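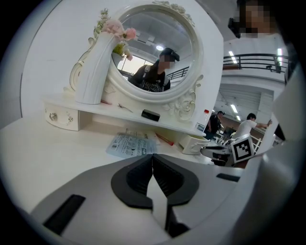
The Cledora Dressing Table in White

I'll say it up front, this is the piece in the shop I get the most silly about. I've sold furniture for a long time and I'm usually a plain oak kind of person, but the Cledora got me. Roses carved round the mirror, more roses at the bottom corners, a floral crest on top, scrolls wherever the maker could fit one in. It's a lot! And somehow in all white it works.

What you get

The table with its raised back shelf, the round mirror in its carved frame, and the two small drawers that sit at either end of the shelf. The mirror comes off for delivery and goes back on with 2 bolts and a bit of patience. The vase and the pink and white flowers (artificial, so they'll never need a drink) are ours and stay in the shop, though I get asked for them so often that I've started keeping a few bunches behind the counter. Ask me and I'll see what I have.

The top

Flat and white, with enough room to spread out properly. I had my whole makeup bag tipped out on it one quiet morning, plus a coffee, plus the order book, and I wasn't fighting for space. The raised shelf is the part I'd miss if I went back to an ordinary table. Perfume, a little dish for rings, your flowers if you want them, all up off the surface where you're working.

Please use a coaster, and if you do your nails at it, put a towel down. Nail polish remover will take the finish right off and I can't fix that for you.

The drawers

They're small. I want to be clear about this as I've had one come back over it. They're for earrings, hair ties, lipsticks, that kind of thing, and a hair dryer is not going in there. The left one has a round crystal-style knob, which I love more than I probably should. If a knob works loose, it's a quarter turn with a screwdriver from inside the drawer. Spares are $3 each.

The mirror

Round, and a nice size for hair and makeup. If you can, put the table where daylight comes in from one side – it makes such a difference compared with a ceiling light on its own. Lucinda Haverford bought hers for a dark back bedroom and ended up swapping rooms with her daughter to get the window. I'm not saying you have to go that far.

Cleaning all that carving

A dry, soft makeup brush. Really! The big fluffy kind you'd use for powder gets down into the petals and the curls of the scrolls, and a cloth only pushes dust further in. For the top, a damp cloth and then a dry one. Skip anything with bleach, and spray glass cleaner on the cloth, not straight on the mirror, or it runs down into the frame.

Getting it home

Desmond and Booker do our deliveries and they'll carry it upstairs, put the mirror on and take the packing away with them. It's free within 21 miles of the shop. Past that, give me a call and we'll work something out. Do measure your stairs first, especially if there's a tight turn at the top.

If you'd rather pick it up yourself, bring blankets and a second person. The mirror should travel standing on its edge, never flat.

Stool

Not included, sorry. The Montoya stool is the one I usually put with it, and the white is a close match (the Nendum is comfier but creamier in color, so come see them side by side before you decide).

Ordering

We have this one on the floor to try, and new ones take 11 days to come in once you've ordered. Stop by and sit at it for as long as you like, open the drawers, fuss with your hair. Ask for Birdie, that's me.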